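1/ We moved to Brukstead in the spring and have a three-year-old. Posting what I learned about finding a preschool place, in case another parent in the area is starting the same search.

2/ Start earlier than you think. We called in September for the following fall, and two of the places on our list had already closed their waitlists. The other four were still taking names.

3/ Ask for the ratio in each room, not for the whole school. One center gave us a good number on the phone, but it included the office staff. The room our son would have been in had 20 kids and 2 teachers.

4/ Waitlist fees vary a lot. Most places charged us nothing. One wanted a deposit of up to $1,000 depending on the number of days, and it was not refundable after the first month. Get that part in writing.

5/ Monthly cost for us, three mornings a week at Nanerley Preschool: $346. That covers snack. It doesn't cover the supply fee, which is billed separately when you sign up and again in January.

6/ Visit while the kids are there. We did one tour at 5 p.m. and learned very little. The next one was at 9:30 a.m. and we saw drop-off, circle time and how a teacher handled two kids who wanted the same truck.

7/ Things I asked on every visit:
How long have the teachers in this room been here?
What happens if he won't nap?
Does he need to be fully potty trained?
How do you tell us about a bad day?

8/ The potty training answers were all over the place. Nanerley was fine with pull-ups until age four. Another school said they'd call us to come change him. We both work, so that one came off the list.

9/ Some schools use an app for daily notes. Ours uses Werkura. It sends pickup times and what he ate. I turned off the photo alerts after the first week and just check it at lunch.
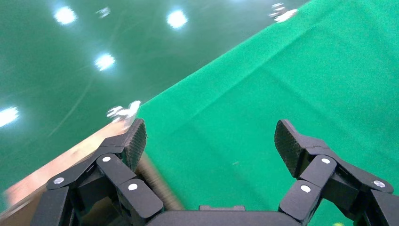 10/ Paperwork you will need
Shot records signed by the doctor, a birth certificate copy, two emergency contacts who live nearby, and proof of address. The shot records took the longest. Our old clinic needed nine days to send them.

11/ If your last name has an accent or a special letter, check every form. Ours is Radonjić and it was entered three different ways. The pickup list didn't match my ID on the first day and I had to wait at the desk while they fixed it.

12/ He cried at drop-off for eight days. On the ninth he walked in and went to the blocks. Pickup is at 12:15 and he's usually asleep in the car before we reach the bridge.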